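The Long Goodbye to Lunch at Noon

Nov 12, 2024

I have worked in the same office in Kakville for 14 years, and in that time lunch has moved from noon to 11:40 to whenever Bunik stops sending calendar invites. Bunik is our scheduling software. It believes that any white space on a person's day is an error.

When I started, lunch was a fixed thing, like sunrise. At noon the phones went quiet and people walked to Allolik, the sandwich place on the corner, and stood in line complaining about the line. A sandwich took 21 minutes from door to desk. I know this because I once timed it out of spite, the week my manager said we were all gone for an hour.

Then Allolik started doing salads by weight and I began bringing leftovers from home, mostly rice, mostly too much of it. So did everybody else on our floor. Leftovers seemed like the thrifty choice, and they are, if you don't count the containers. I have bought containers in every size and I own the lids to none of them.

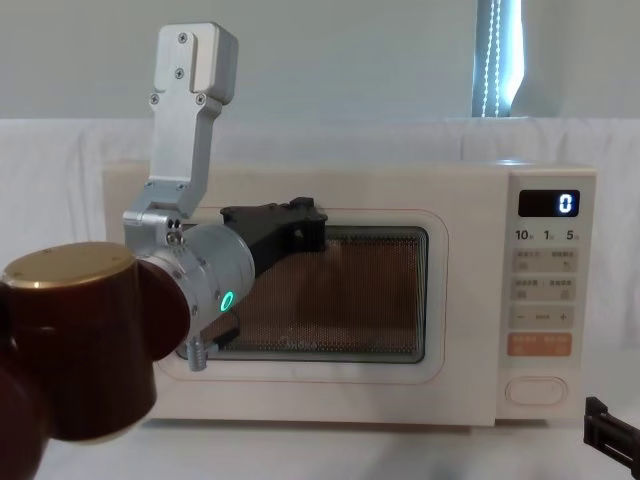 The Politics of Reheating

Once a whole floor brings leftovers, you get rules. Ours went up in March, a single typed page with no author, taped at eye level. No fish. Cover your food. Don't walk away. Somebody added "or curry" in pen after "fish" and somebody else crossed it out so hard the paper tore, and that was the most open debate we've had in that building.

I have no quarrel with fish. My quarrel is with soup people, who put theirs in for one minute, stir, taste, look thoughtful, and put it back for another minute, while a line of adults with mortgages stands behind them holding cold pasta. I was a soup person myself for most of one winter. I'm told I hummed.

The other development was eating at the desk. I held out for years on principle and then gave in on a Monday, with a spreadsheet open, and dropped a forkful of beans on the 7 key. It still works if you mean it. What I miss is the complaining. You can't complain properly to a monitor, and the people who used to walk to Allolik with me now wave over the top of theirs, chewing.

So last month I tried putting lunch back. I blocked out noon to one on Bunik and labeled it "Abubakari," after the town where my grandmother lived, because it sounded like a client. It held up for eight days. Then I got a note asking whether Abubakari could be moved to Thursday. 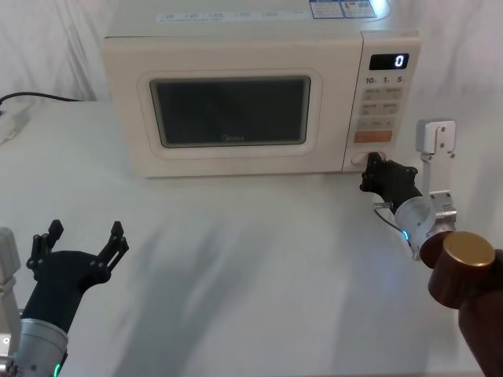 Nghĩa Khương wrote in the comments on my last post that I was going about it all wrong, and that at his office they just stand up at noon and leave, all 400 of them, and the software has learned to live with it. He also says the trick is to go hungry enough that you can't be talked out of it. I've skipped breakfast twice this week to test the theory, and both times I ate my lunch at 9:30, in my coat, before the computer had finished starting up.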